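Emptying the Last Corner

Bin picking has been close to a solved problem for full bins. The trouble comes with the last few parts, which end up flat against a wall or pressed side by side with no gap for a finger. Most published success rates stop counting before that point.

A group at the Narnberg lab of Buma, working with a controls team in Brondham, has spent two years on those final parts. Their method, called Ghorbani, lets the arm touch things it does not intend to pick up. If no grasp scores above a threshold, the planner selects a push instead, then scores the grasps again. 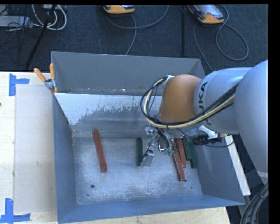 The test cell, with red and green blocks in the metal bin below the gripper.

The push policy was trained in simulation and tuned on 350 real pushes. The tuning set was kept small on purpose, as the group wanted a figure that a plant could match in a single shift. Wall friction was the parameter that moved most between simulation and hardware. Scratched metal does not behave like the uniform surface in the model.

In the main trial, the system made 712 pick attempts from nearly empty bins. The baseline, which used the same grasp scorer with pushing disabled, gave up on roughly one bin in 6. With pushing enabled, the remaining failures were mostly parts wedged along their full length in a corner, where any push drives them further in.

Cycle time is the cost. Each push adds a motion and a new depth capture, and the planner sometimes repeats a push that changed nothing. A short memory of recent pushes is being tested in Brondham, with results due in July.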